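The Mug Room

by the tea lady, retired

When the firm of Pranari took over the pottery at Fernholm they kept the kilns, the cat and all 8 of us in the sorting room, and they promised, in a letter that used the word "together" more often than I thought decent, that the arms would only be helping.

I had sorted mugs for most of my grown life by then. You pick one up, you run your thumb round the lip for chips, you look at the glaze, and you put it with its own kind. I could do it while telling a long story about my sister's wedding, and generally did. The arms came in March, and the young woman from Mukico who came with them asked if she might sit beside me and watch my hands. My hands! I wore a ring specially.

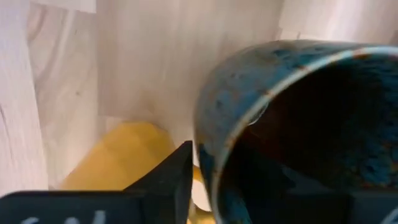 What she wanted to know was how I decided where to take hold. I said I didn't decide, I just took hold, and she wrote that down as though it were worth having. So I slowed myself right up and found there was a good deal in it after all. A speckled one with a rough glaze you can trust to your fingertips, but a smooth one wants the whole palm, and if it's lying on its side you go to the wall of it first and leave the rim alone until you're sure. We went on like that for 2 weeks, with a great many biscuits, and in the afternoons she'd put out a few mugs on the long table and let the arms have their turn.
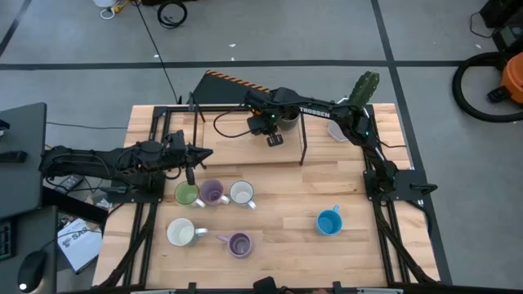
Six on the open wood, and the bright blue one off by itself.

They were slow, I will say that, slow as my uncle choosing a hymn. The others used to drift over in their tea break and mutter encouragement, and I caught myself leaning whichever way I wanted the arm to go, the way you do with a bowling ball.

By the next spring there were three of us left in sorting, and the rest had gone to packing or to the Smadi works across the river, where the money is better and the canteen is dreadful. I moved to the tea trolley, which I'd always fancied. I still went in by the sorting room door every morning, though it was the long way round, and if there was a mug standing near the edge I pushed it in a bit with my thumb and felt along the lip while I was there.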